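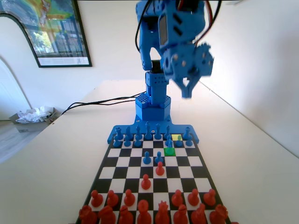
We've just put out the first batch of Pistis, our collection of recorded moves for teaching a small robot arm to play a proper game on a proper board, and I'm thrilled to say that anyone can have it. I started Pistis in September with one arm, one table and far too much tea. The pieces are red and blue instead of the usual white and black, and people ask me about that more than anything else. The board keeps its black and white squares, so a white pawn on a white square gave our early model a dreadful time, and a red one stands out beautifully. The arm sits at the blue end and reaches over its own back rank, which makes the tall pieces in the middle the ones it's most likely to knock. We mark squares in yellow and green, and those colours go into the recordings along with everything else.

So, what's in the batch? There are 3,337 recorded moves from 561 games, and every single one was made by a person steering the arm by hand through a second, matching arm that we call the leader. You move the leader, the blue one copies you, and the joint positions get saved with the video. It's slow work! A move that takes you or me a second can take the arm a good long breath, especially a capture, where you've got to lift one piece off and set it down at the side before the other one can come in. (Castling is worse. I've come to dread castling.)

We had 31 people steering over the whole stretch, and I wanted it that way. My own moves are quick and a bit sloppy, and a system that only ever watched me would end up quick and sloppy as well. Some of our steerers play chess every week and some had to be told which one was the bishop. They grip differently, they come down on a knight from different angles, and one or two of them hover for ages before they let go. All of that is in there, and we haven't trimmed the hovering.

We kept the fumbles too. If a pawn went over or the gripper came up with nothing in it, the recording carries on until the steerer has put things right, and it's labelled as a recovery. My colleagues at Grurkico, who looked after the labelling, argued for throwing these out at first and then changed their minds after the second round of training. The model that had seen recoveries had another go when it missed a piece. The one that hadn't just carried on to the next square with an empty claw, looking terribly sure of itself.

A few practical bits for anyone who wants to use it. The recordings come in 6 parts, sorted by stage of the game, and you can download them one at a time. Openings make up roughly half, simply down to every game having one. Endgames are thin, I'll admit, and promotions are thinner still. The files open in Surdu, our free viewer, and there's a short guide for converting them if you've already got your own tools.

**What comes next**

The second batch is already under way at Akent, our workshop, with a different gripper and a wooden set that has much fatter pawns. We'd love more steerers for it. You don't need to know chess or robots, you just need a steady-ish hand and an hour or so to spare, and we'll show you the rest when you get here. Schools and clubs are very welcome to come as a group.

**Notes for editors**

Pistis is free for teaching and research, and we only ask that you name the project if you publish anything with it. Demonstrations for press can be set up at Akent most mornings from ten. Please ask for the Pistis desk when you get in touch, and let us know if you're planning to film, as we'll need to move the lamps.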